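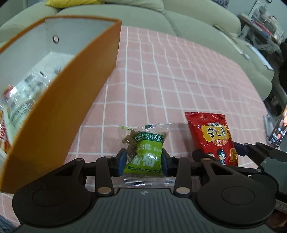
## November, snack sorting, home set

Good session! Best one we've had with the small bags. Task is "snack to box": packets on the pink grid cloth, orange box open on the left, pick one up and put it in. Target for this object set is 300 episodes, and we closed today at 64. That sounds low, but I'm much happier with these than with the first batch.

The raisin bag is my new favorite object. It's clear film, so you get the green label and the raisins and a lot of shine, and it changes shape every time you squeeze it. Pinch near the middle and the top fans out. Pinch near the top seam and the whole thing swings like a bell on the way over (pretty, but the release is all over the place). I'm calling middle pinch the default from now on, with a handful of top pinches kept in so Bella sees both.

The red packet is easier to find and harder to grab well. Glossy foil, puffed up, and the finger pads tend to skate on it if you come in fast. Kumaresan had a nice trick: come down with the jaws wide, stop for a beat, then close. The stop also gives a clean spot to cut on. I tried it for the second half of the session and the closing motion looks so much smoother on replay.

Standing the red packet up vs. laying it down is really two tasks as far as the fingers are concerned. I've tagged them separately, `red_up` and `red_flat`. Érica wants them merged before training — I'd like to see one run each way first.

## Approach with both packets out

This is the part I was looking forward to. Both packets in front of the jaws, operator gets the instruction just before starting, and the approach has to commit early. In the first batch we all wandered: hover in the middle, look, then veer off. Bella learned the hover beautifully. Not what we wanted, ha.

So the new rule is to point the open jaws at the target from the first movement, even if the path is a bit ugly. Diagonal layouts are the fun ones, with the red bag lying at an angle and the crimped ends pointing off to the corners. You have to roll the wrist to get across the narrow side, and I want plenty of those.

Blur: quick starts smear the small green packet badly. I slowed down my first movement and the later episodes look better. The filter from Saengthong is set to drop anything under 70 on sharpness, and I think that's too strict for the approach phase. A little smear is fine there, the thing has to work while moving. Leave it strict for the grasp. 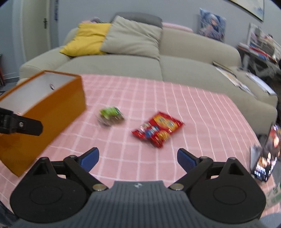 ## Next time

- Shift the box between blocks. It stayed on the left all session and I don't want "go left" baked in.
- More gap sizes between the packets, including touching.
- Keep the sofa cushions as they are for one more block, then shuffle them.
- Wipe the finger pads between blocks.
- Kumaresan: re-cut the `red_flat` episodes using the pause as the marker.
- Érica: 2 short training runs, tags split and tags merged, same seed.
- Ask Illent if the new export keeps the jaw width at full rate. My plots had steps in them.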